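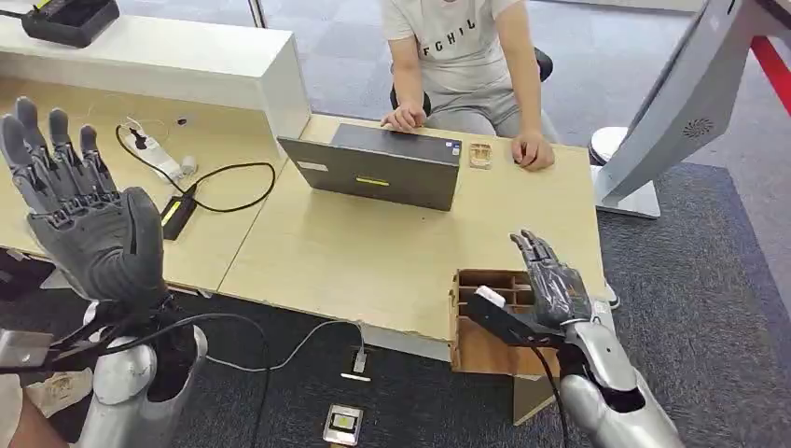
Sterkden is hiring a manipulation planning engineer for its Konport stack. The work covers grasp selection, contact estimation and whole-arm trajectory planning for five-fingered hands, including reaches over a desk edge toward a divided cardboard organizer with a handled object in the grip. The current planner replans at 220 Hz. Required: C++, Python, three years with real hardware. Contract: 11 months, start in May. Send a CV and one code sample, quoting ref. 39.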